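Search this site Search Go

The Cable Is Always the Problem, and Other Things I Believe About Grippers

Sunday, May 5, 2024 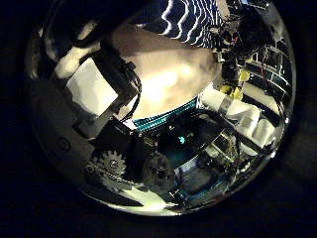

Solange Nguyen wrote to me after my last column to say that I was making a religion out of housekeeping. A gripper is a consumable, she said, and anyone who spends a morning cleaning one should be billed for the morning. Run it until it complains, swap it, send the old one back to the bench. Her cell has done it that way for years, and she sleeps fine.

I believe her about the sleeping. I have a harder time with "until it complains." A gripper complains the way my uncle complained about his knee, which was never, until the day he couldn't get out of the car.

Take the drive on a geared finger. The one I look after has a toothed gear out in the open, where lint and I can both reach it. It will run dirty for a very long time. The motor pulls a little more current, the controller gives it a little more current, and the finger closes exactly as it closed last week. Everyone is being so polite. Then a tooth goes on a Friday, and the log shows that the load had been climbing since March, in a column that was hidden to make the spreadsheet fit on the screen. I hid the column. I'd like that on the record before somebody writes in.

My real quarrel, though, is with cables. People buy a hand for its fingers. They read about grip force and stroke, they watch the video of it picking up an egg, and then they run a thin cable past the bracket in whatever loop it happens to fall into and go to lunch. The loop is the part that will ruin your month. Leave it too short and it pulls at full wrist rotation. Leave it too long and sooner or later it visits the gear.

Gaétan Marchand taught me to dress a wrist cable on the old Beden cell, and his method was to do nothing for the first ten minutes. He jogged the wrist to one end of its travel, then the other, slowly, and watched the slack. Only then did he touch a cable tie. I thought he was stalling. I have since replaced the same cable 3 times on a hand I dressed in a hurry, and I now stall as a matter of policy.

The manual is no help. The one for our Grarix unit gives a full page to the torque on the finger bolts and one sentence to the cable, which tells you to "route appropriately." I have asked several people what appropriately means. Diane Beaudoin thinks it means "like the last guy did." Yvette Caron thinks it means the writer had a train to catch. I lean toward Yvette.

Which brings me to the camera. A camera at the wrist is supposed to watch the work, and it does, but with a wide enough lens it also watches the hand: the bracket, the cable, the gear, the little fasteners that like to back out when they think they're alone. People crop all that away because it isn't the job. I think it's the best free inspection you will ever get. Save one picture on the day you finish the setup and put it next to one from today. If the loop has moved, you'll see that the loop has moved. You don't need software for this. You need a chair.

Linnea Midtbø objects that a picture can't show a stiff bearing, and she's right. You still have to put your fingers on the thing with the power off and turn it. She also says the lens itself wants looking after, and that half the trouble reports she gets for "vision" are thumbprints. I have no defense there. At the MacPherson line I spent 2 hours adjusting exposure on a lens I had personally smeared with grease.

So what do I want? A short stop at a fixed time, whether or not the hand is behaving. Power off, brush the gear, turn the joint by hand, look at the cable at both ends of travel, try every fastener with the right driver and not the one in your pocket. Wipe the lens last, with clean hands. Write down what you found, even when it's nothing, and particularly when it's nothing for the fifth time running and you feel like an idiot writing it.

Solange will say the stop costs money, and it does. Our counter stood at 1,701 cycles after the last one before the finger so much as hesitated, and she would point out that I can't prove the brush had anything to do with it. I can't. She has a shelf of spare hands from Fosura and a courier who knows her by her first name. I have a brush, and it's nearly bald - I've put in for a new one.

We use cookies to remember your preferences. Accept Manage settings

Contact | Copyright 2024, all rights reserved | Back to top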